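3.2 Opening hours and access at the lake beaches

The survey covered two bathing places on the north shore, the paid beach at Flemholm and the free beach at Droltach. Both are run by the municipality and both have toilets, changing cabins and a snack bar. The main difference is the entry fee at Flemholm, which also covers the pools and the ball courts. Droltach has a grass area and a wooden pier but no pools.

Interviews were carried out in June 2019. We spoke to 377 visitors, who were approached at the gate in Flemholm and at the parking lot in Droltach. Groups were counted as one reply, with the oldest person present answering for the others. Of those who answered, 51 had used both beaches during the same stay. Most of them said they chose in the morning, depending on the wind and on how full the parking lot looked.
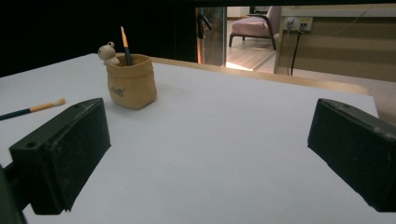 Figure 4. White tabletop with two black gripper fingers.

Distance mattered more than price for visitors without a car. The Griveva campground lies closer to Droltach, and its guests seldom walked to the paid beach — the path along the reeds has little shade and no benches. Guests of the Kakakhel holiday homes had the opposite habit. The bus stops outside their gate and goes straight to Flemholm, and several families told us they had never seen the free beach.

Families with small children asked most often about lifeguard hours. These were posted at both entrances, but at Droltach the board faced the road and was easy to miss when coming from the campground. Visitors also asked where dogs were allowed. The staff at the two snack bars gave us different answers to this, and the printed town map did not cover it.

The season at Flemholm ends when the pools are drained, while Droltach stays open to walkers and anglers into November. No interviews were done after the summer, so the off-season use of the pier is left out of the tables in Section 4.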